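Setting Up the Pravex Laundry Kit Without Wasting a Weekend

Ondero sells the Pravex as a kit you can have unloading a washer by lunch. I paid $3,520 for mine and would not plan lunch around it. The arm is decent. The instructions are thin, so these are the steps I ended up using.

1. Charge the base fully. The quick start card skips this, and the setup app quits at low power with nothing but error 416.

2. Park the base facing the washer and lock the wheels. Ondero claims it finds its own position. Mine didn't, so I taped marks on the floor.

3. Set the gripper speed to 300 in the app. The default is faster and looks great in the sales video - it also drops socks.

4. Put the basket on the floor in front of the door and leave it there. Move it and you have to teach the drop point again.

5. Teach the pull one garment at a time. I needed 7 passes before I saved a routine. Start with small clothes and leave bedsheets for later, or never.

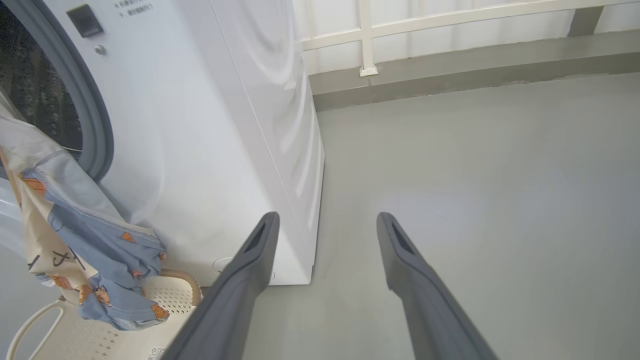
Kids' clothing between the open washer door and the basket, seen from the gripper.

6. Save the routine under a new name. Updates overwrite the one called "Home."

The Braltness add-on promises sorting by color for a monthly fee. I'd hold off until they offer a trial that doesn't ask for a card first.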